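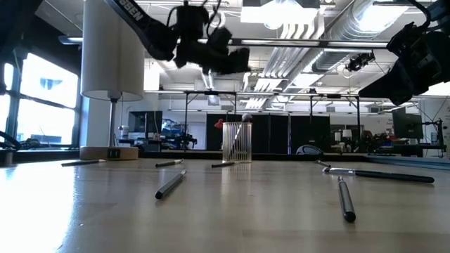 3. Setup and Care of the Two-Arm Cell

This section of the report covers the work carried out by Mei Pruitt and Darnell Haddad on the Neltside tabletop cell between March and June 10, 2024. The cell has two black arms, each fitted with a gripper, and a wooden work table. Pens and markers are sorted into a clear ribbed cup. Brushes are sorted into a wire basket.

3.1 Gripper Alignment

After 600 cycles the left gripper no longer closed evenly. The team removed both fingers, cleaned the mounting faces, and refitted them with new screws. The fingers were then set so that the pointed tips met at the center line. A slender handle lying flat on the table is the hardest item to pick up, and brushes were therefore used for the check.

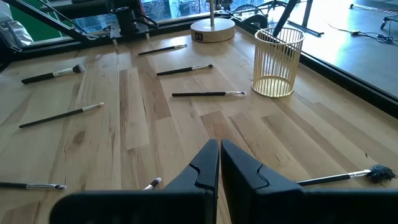
The wrist camera was recalibrated after each finger change, as required by the Rarley lab procedure. Paloma Greenberg reviewed the results and asked for a second check with the table lamp turned off. The offset remained under 2 mm in both cases.

3.2 Routine Care

Cables are inspected before each session. Finger screws are tightened every 124 cycles, and the reading is entered in the cell log kept by Leilani Whitlock.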